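Laundry Kitchen Workshop Mending Readers' letters
Tips > Laundry > Folding > What the robot lessons taught me
Last updated 04/10/2023

I have been folding clothes for most of my life and thought I had nothing left to learn, but since July I have been helping with the Rudano folding study, and it has changed how I tackle the ironing pile. The idea is simple enough. People do ordinary housework with a pair of hand-held grippers, one in each hand, and the recordings are used to teach a robot to do the same. We gathered 1,924 folds between us, and the Wanyama team then tried the robot on clothes it had never met.

My first tip is to hang everything over an edge before you begin, side by side, so that each piece can be picked up by itself. The robot managed far better from a row than from a heap – and so, I must say, do I!

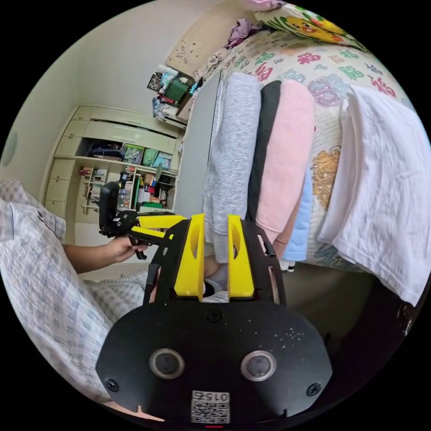
Garments laid over the edge, ready for the grippers.

The second tip is about where you take hold. With only two fingers you soon find that the middle of a jumper is hopeless, it just bunches up. Take a corner or a hem, give it a good firm pinch and let the rest hang for a moment before you move it. The team compared folds begun at a corner with folds begun anywhere you fancied, and with nearly 1,000 corner folds to learn from the robot did as well as it had with the whole lot mixed together. Thick sweatshirts were still the hardest.

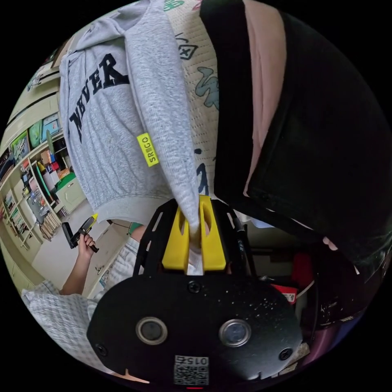 Mwanaisha Owino wrote in to say that she tried the corner method on her boys' school jumpers and it worked nicely, but that fitted sheets got the better of her, and had the robot ever been given one? (It has, dear, and it failed 10 times out of 17, so you are in good company.)

My third tip is to slow down at the moment of letting go. We all whip our hands away, and the fold springs open again. In the study the slow releases gave the neater edges, particularly with anything fleecy, which likes to cling to whatever is holding it.
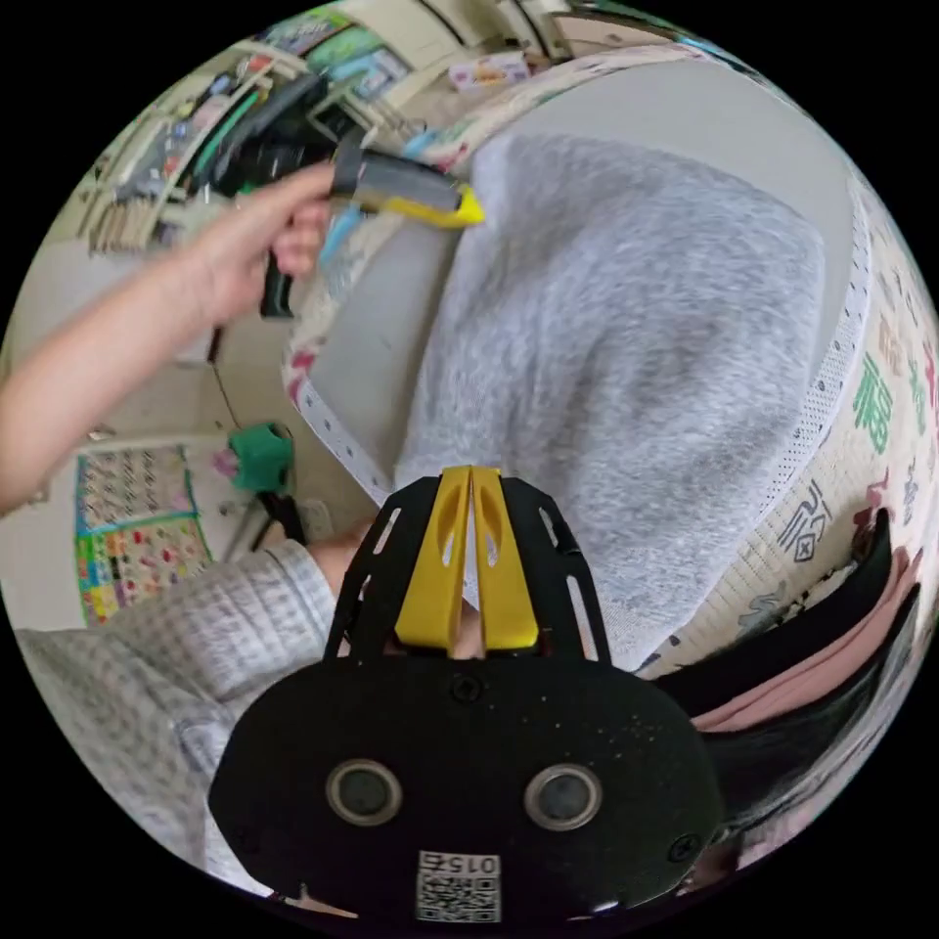

If you have a thick piece that won't stay put, smooth it from the fold outwards with the flat of your hand and then leave it alone while you do the next one. I keep a heavy book by me for the really stubborn ones. The team are moving on to towels next, and I shall add what we find to this page.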